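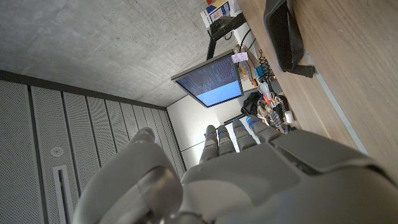

Reading Corner: is the Nanthorpe series really worth it?

Everybody in my book club has been pushing the Nanthorpe books on me since June, so I finally read the first one. All 105 chapters of it. I have questions.

Svenja Fuchs can write a creepy hallway, I'll give her that. But her hero, Parry, finds a locked door in chapter 3 and doesn't try the handle until chapter 30. Why? He has the key! He talks about the key! Maureen Nuttall told me the wait "builds mood." Maybe. I thought it built my urge to skip ahead, and I did, twice, and missed nothing.

Then there's the big twist with the lighthouse keeper. Fans swear you can't guess it. I guessed it from the map inside the cover.

The back of the book says 3,000 readers signed up early for the sequel, Fasten. Signing up was free, so I'm not sure what that proves. Rupert Zaugg has an early copy and says the second one moves faster, but he also said that about the first one.

I've put my name down at the library for it anyway. If Parry finds another door, I'm sending it back.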